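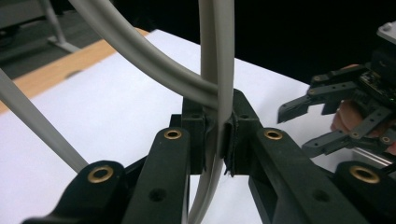 Tips for the Grelberg hand gripper kit

Let the cable hang down between the jaws before you close them. If it bunches up, open and start again.

Check the rubbery pad now and then. Once the edge frays it can catch – trim it or fit the spare from the box.

With two grippers, hold with one and keep the other open until you need it.

A white surface makes grey cable harder to see. Khadija Gaber uses a dark tea towel.

Wipe the links with a dry cloth. No oil.

The pair costs £328 from Cavlow, spare pads £30 a set. We'd buy the pads at the same time.

Last updated: 25 Oct 2021

We use cookies to remember your settings. Accept all | Manage cookies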